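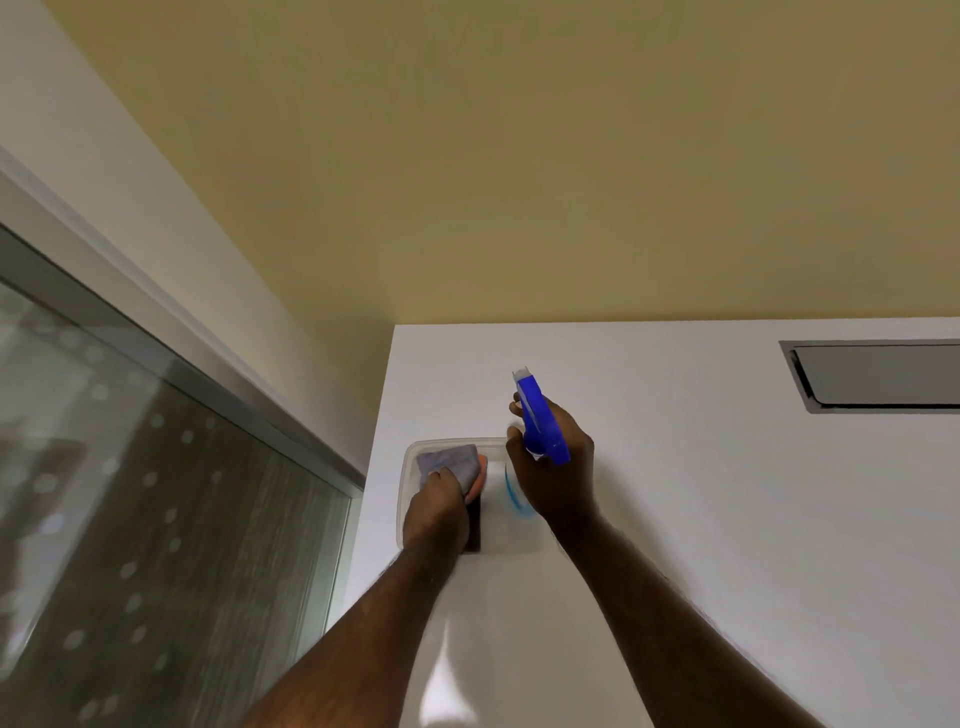

Most of the talk about robot learning is about models. I'd like to put in a word for the cleaners, because I think the best thing our small group at Kornar did this year was to stop writing cleaning scripts and simply let people clean!

Our first 200 recordings were tidy and nearly useless. We had told everyone where to stand, which hand to use and how long each wipe should take, and the policy we trained on them learned to wave a cloth at a door. Then we gave people a cloth and a spray bottle, put a camera at head height and asked them to do the job the way they would at work. What a difference. People reach up to awkward spots under the ceiling. They hold one thing against the wall and work the trigger with the other hand. All of that is information, and our script had been throwing it away.

Take a door handle. I used to think of it as a one-handed task (rub the metal, move on), but look at what the other hand gets up to. It hovers by the glass with the fingers spread, ready for a door that might swing. I would never have thought to write that down, and I love that I didn't have to.

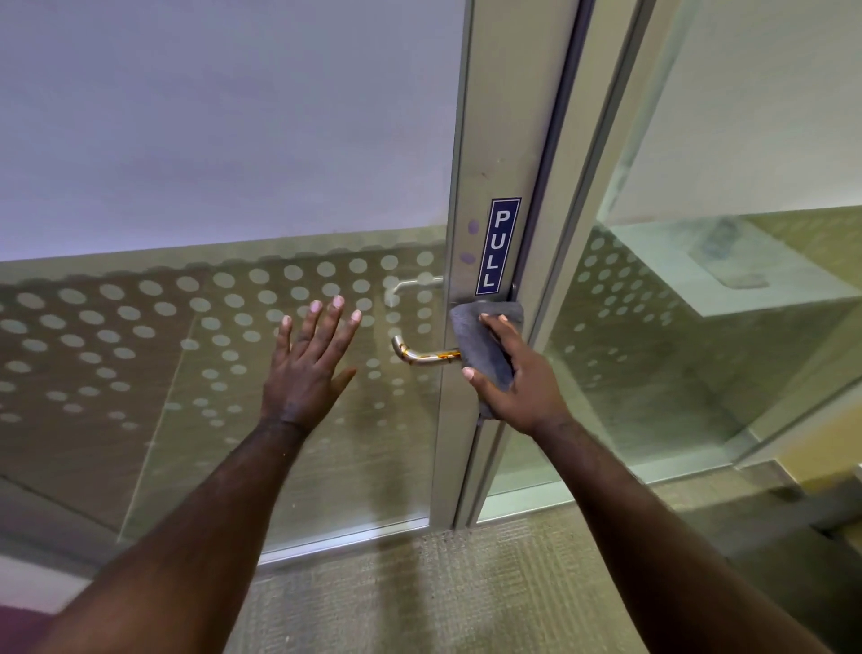

Keep the near-repeats

The second thing I'd argue for is keeping recordings that look alike. When we built Drollico, our sorting tool, it threw out anything too close to an earlier clip, and it cheerfully binned 606 of them. I now want every one back. The same handle, the same grey cloth, a slightly different grip: a learner needs exactly that spread if it is to cope with a handle it has never met. Variety between buildings matters too, of course, but variety within a single wipe is cheap and we keep deleting it.
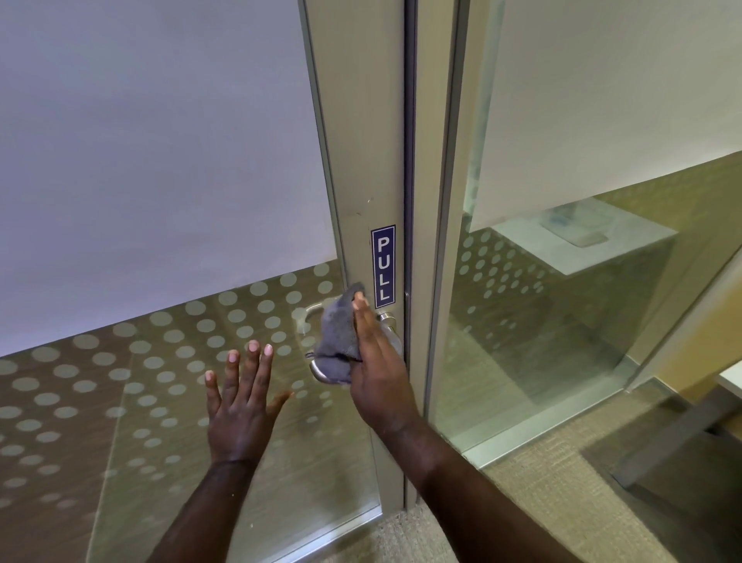
Hartmut Hollmann thinks I am too generous here. Past the first 100 clips of any one handle, he says, he would sooner pay for a new building, and he'd like to see July's recording time spent that way. We have agreed to train it both ways and compare.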